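The bowl, the box and the cup: Karine Hiebert on sorting small things

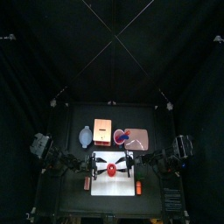
Karine Hiebert has been selling people on tidy worktops for 2 years, through her classes at Lullness. I went in doubtful and came out a little less so.

Her rule is that every loose object on a table gets a container, and the containers go in one row at the back. A bowl, a box, a cup, a tray. "If it's in the middle, you're using it," she told me. "If you're not using it, it goes back in the row."

Fine, but isn't a row of containers just clutter with walls? She laughed at that. "Sometimes, yes. I've seen people buy 40 of them. I tell them to stop at four."

I also asked about the cup, which in my house fills up with things that stick out and never get looked at again. She didn't really answer - she said a cup should be emptied often, and moved on to trays.

Garba Etim, who took the class in December, is not converted. "I kept the white board in the middle, to work on," he said. "The row lasted three weeks. Then I had mail in the bowl."

Hiebert says three weeks is better than most. I asked whether she would put that on the flyer, and she said she'd think about it.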